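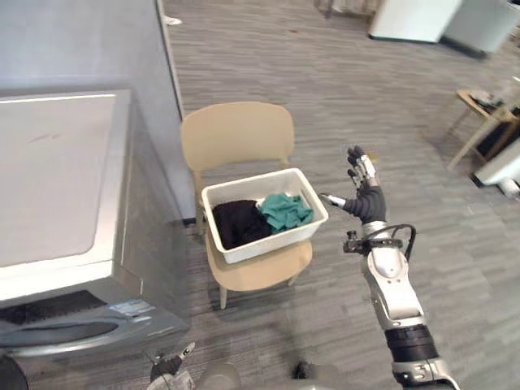 6. Basket and Garment Set-up

Complete Section 5 (Arm Homing) before you start. The procedures in this section apply to the Feltura laundry kit with two hands fitted and Wutance software installed. On single-hand units, skip 6.2 and go to 6.3.

6.1 Placing the stations

A station is any fixed surface the robot picks up from or sets down on. The kit needs a load station near the washer and at least one drop station.

1. Choose a load station with a firm, level seat or top. A chair without arms is suitable.
2. Position it so that the robot can face it squarely with both arms free to open.
3. Set the basket on the station with its long side toward the robot.
4. In Wutance, open Stations > Add and select Load.
5. Jog the right hand to the rim of the basket and press Mark. Repeat with the left hand.
6. Save the station. A name is required; spaces are not accepted.

Note: The lowest accessory number that Wutance accepts for a basket profile is 197. Earlier profiles must be converted with the Batden import tool.

CAUTION: Keep people and pets out of the arm envelope whenever Jog is active. The stop button on the pendant must be within reach of the operator.

6.2 Two-hand basket lift

1. Load the basket with one or two light garments. Do not use a full load for the first lift.
2. Select Lift > Two-hand. Both hands move to the short ends of the basket and close.
3. Check that each hand is closed around the basket and that no fabric is caught between the fingers and the rim.
4. Press Continue. The basket rises and is held in front of the torso.
5. Leave it there for 91 seconds and watch the grip values on the pendant. They should settle and stay flat. 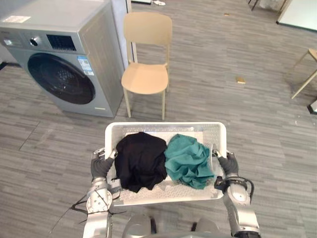 Figure 6-1. Basket held at both ends, clear of the chair.

If the basket tilts, press Lower and mark the rim again as in 6.1. Do not correct tilt with the wrist trim – trim changes are stored for all stations.

Code 199 means that one hand closed before the other. Clear the code, lower the basket, and repeat from step 2.

6.3 Single garment grip

Use the wrist camera view for this test. The head view does not show enough of the fingertips.

1. Select Garment > Grip test and choose a hand.
2. Place one garment within reach, loosely bunched.
3. Press Close. Wait for the grip indicator to turn solid.
4. Press Raise and look at the wrist view. Fabric should be pinched between the fingers and the palm.
5. Press Open to release. Keep your own hands clear. 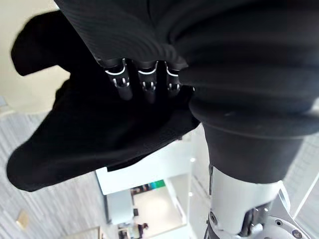 Figure 6-2. Wrist view, dark garment in the grip.

Note: Dark, matte fabric can give a weak outline in the wrist view. Raise Exposure one step at a time. Settings are kept per garment class, so a change made under Dark has no effect on Light.

6.4 Drop station and first run

The drop station can be any low, stable piece of furniture. Mark it in the same way as the load station, but select Drop in step 4 of 6.1. The distance from the station edge to the center of the robot base must not exceed 1,242 mm at the moment of set-down.

1. Place the basket on the drop station.
2. Step the robot back and tilt the head until the whole basket is in view.
3. Select Vision > Learn basket. Wait for the tone.
4. If garments are to be laid out on a bed, add the bed as a Flat area, not as a station.
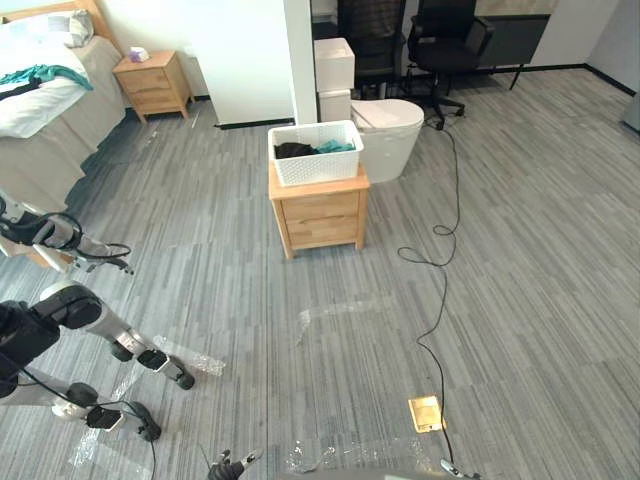 Figure 6-3. Head view with the basket on a nightstand and the bed at upper left.

5. Select Run > Trial. Trial mode runs at reduced speed and pauses at each station.
6. When the trial ends, save the log. Installers at the Zheng service desk will ask for it if you open a ticket.

Continue with Section 7, Garment Classes.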